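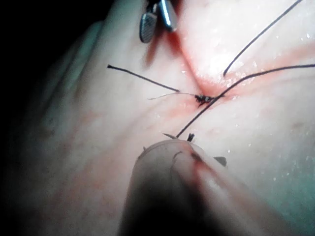 Notes from the sewing bench
2019-08-23

Filed under: teleoperation, suturing, demonstrations

I have been at the console most of this month, tying knots by remote control so that a policy can learn to tie them. The target is 700 demonstrations. I am at 342 as of this afternoon, which is behind where I wanted to be before the semester starts.

The setup is the one I described in the spring. Two hand controllers, a foot pedal for the clutch, a stereo viewer, and the arms across the room. My hand motions get scaled down by a factor I can change, and every session is logged: joint positions, jaw angle, pedal state, and video, including the view from the small cameras out at the instruments. The recording software is called Nundora. It is ours, it is ugly, and it has not lost a file since I rewrote the part that writes files.

The task sounds small on paper. Drive a curved needle through one side of an incision, bring it out the other side, pull the thread to a short tail, tie, cut. I split it into segments with the pedal as I go, so each demonstration comes out already labeled. Early on I tried labeling afterward from the video. It took longer than doing the stitches, and I kept disagreeing with myself about where one segment ended and the next began. 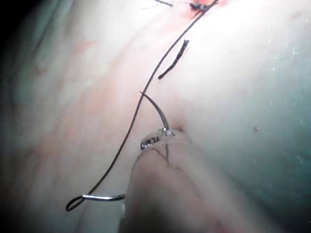
Filed at 4 minutes reading time

The needle is where most of my bad demonstrations come from. If I hold it too close to the point, I run out of arc before the tip is through. If I hold it too far back, it wants to roll in the jaw when it meets tissue. A surgeon who has done this for years fixes the angle without thinking about it. I am an engineer who learned from videos and a patient instructor, so I stop, back off, and regrasp. For a while I threw those attempts out.

I no longer throw them out. A policy we trained on only the clean runs did fine until the needle sat a few degrees off, and then it had no idea what to do, because I had never shown it that situation. It just kept pushing. So now the regrasps stay in with their own label. I also start some demonstrations badly on purpose, with the needle tilted or the thread lying across the path, and record how I get out of it. These are slower and more tiring to do. They have helped more than any change we made to the network this summer.

Thread is the second problem. It goes where it likes. It loops, it lies against the instrument, it sticks to a wet surface and then lets go when you don't expect it to. On the console I have no sense of touch at all, so I judge tension by eye, from how the tissue moves and how straight the strand gets. I have broken a fair amount of suture this way. The robot has to judge from the same pictures I do, so in one sense the lack of touch is fair to it. Anything I feel through my fingers that isn't in the log is something it can't learn.

We did try the other way of showing it, by hand, with the arm put in free mode and guided directly through the motion. Cieślak, our older arm, is light enough for that. It worked for the approach and for moving the needle between two points. It was no good for the knot. My hands were in the way of the cameras, I couldn't hold two tools and wrap the thread at once, and the motion was shaky in a way that is hard to filter out without also filtering out the useful part. I still use hand guiding to set start positions – it's quick and I don't have to sit down.

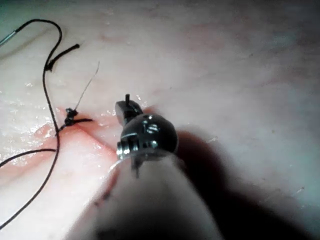

Instrument wrist beside the closed incision, with the needle up in the corner.

A few settings, for the two people who wrote to ask. Motion scaling is at three to one for driving the needle and a little lower for tying. I tried five to one and my arms got tired from clutching. I stop after an hour, even if it's going well. The demonstrations I record in the second hour look the same to me on video, but the jaw opens and closes more often, and the policy picks that habit up.

Illel is the name of the current policy. It can do the needle drive by itself on an easy incision, most of the time, with me holding the pedal. It can't tie yet. It gets the first wrap around the instrument and then reaches for the tail from the wrong side. I have watched a lot of my own recordings to see why, and I think I reach from both sides depending on where the tail happens to be, with no rule I could write down. More examples with the tail in odd places might sort that out, or I might have to pick one side and stick to it. I'd like to try more examples first.

Plan for the next stretch: finish the 700, hold some back for testing, and retrain in November when we get time on the bigger machine at Ranier. I'll post the loss curves if they're worth looking at.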